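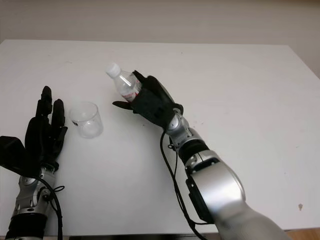 Clear cup not being found during pouring task
Asked by Noémi Gulyás, Fri 27 April
Tags: student projects, two-arm, pouring

I'm in the robotics club at Clevville and our project is pouring from a water bottle into a clear plastic cup. The right hand holds the bottle and the left hand is meant to steady the cup. We work on a white table against a pale wall. The bottle is found nearly every time. The cup is found in 34 of our 322 test shots, and when it is found the position jumps about. We use Cinix for the detection with the settings that came with it. We can't change the table before the club demo. Is there anything we can do in software, or do we need another cup?

2 replies

Trandix
Clear plastic on white is hard for any colour camera. There is very little edge to find apart from the rim. If your rules allow it, wrap a strip of coloured tape round the cup below the rim and train on that. We did this in February with our class project and had no more trouble with the cup.
If tape isn't allowed, put the cup down on a marked spot and give the arm a fixed position. Then the camera only has to check the bottle.
Also look at your training pictures. We had 2,213 and only 35 of them had a clear cup in, so of course it did badly. Take more on your own table, with the hands in view, and move the lamp between sets so that the shine on the rim changes.
Do your first pours with the cap on. Once the path looks right, take it off and put a tray under the cup.

Tan
use a paper cup

Noémi Gulyás
Thanks both. Tape is allowed, I asked. Will try blue on Monday and the fixed spot if that fails.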